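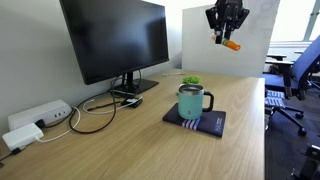 Is the Turine desk arm subscription worth paying for after the trial ends?

Depends on how much the same small pick-and-place job repeats in your day. If it's under 50 picks, I'd let the trial lapse and keep your money.

Asked in: Robot arms & kits

More detail from the original poster: Hollden is offering us the arm, the two-finger gripper and the "Flalimitz" software on a 14-day trial, then a monthly fee. The sales page says it learns a new object from 4 demonstrations. I have my doubts. We'd want it for handing over markers and small parts at a normal desk, with cables and mugs and everything else that lives on a desk. Has anyone run it past the trial?

3 answers

Heike Seidel
We kept it for two months. The gripper is decent with light cylinders. The "4 demonstrations" claim held up for one object in one spot, and then we moved the object over by a hand's width and were back to teaching it again. Ask them whether the demo in their video was done on a cleared table -- ours was sold to us that way and nobody in our office has a cleared table. Also read the part of the contract on replacement finger pads. They count as consumables and you pay for them.

jaramillo_shop
works fine for me, no complaints. update the firmware first

Guest
Can't speak for this exact one but I'd be wary of any arm where the software is rented. If you stop paying, does it still move? I asked Hollden in December and got a brochure back. Get that in writing before the trial starts, plus who pays return shipping -- those arms are heavy.

Was this helpful? 2 people found this helpful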